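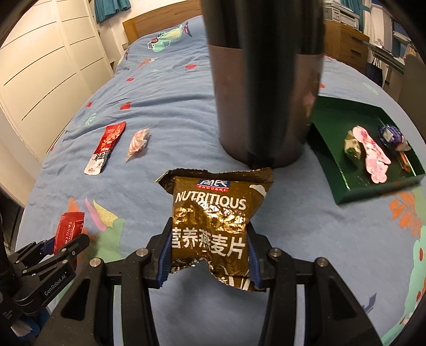

Fig. 1. Two-finger hand-held gripper closed on a foil oatmeal bag; second gripper at lower left.

Unit 4: Good practice for hand-held grasp recording
Notes: Ilham Pelupessy. Revised Sep 8, 2022

4.1 Scope
These rules apply to all recordings made for the Hundex exercise. They cover light packaged goods up to 100 g. Glass and open food are excluded.

4.2 Before recording
Check that both grip pads are flat and clean. Tighten any loose screw on the linkage plates. Enter the tool number in the Harahap log sheet.

4.3 Grasping flexible packs
Close the fingers slowly and stop when the pack no longer slips. Foil creases under light load – a crease is not a fault, but a split seam is. In Fig. 1 the foil is crinkled and the bag is held upright between the blue pads. Keep the second gripper clear of the first throughout the lift.

4.4 Surfaces
Soft surfaces such as a duvet are permitted. Record the surface type in column 3.

4.5 Rejection
Reject a recording if the pack is dropped or the lens is covered. Of 1250 recordings in the last set, 54 were rejected under this rule.

Reading: Brutbridge course pack, p. 103.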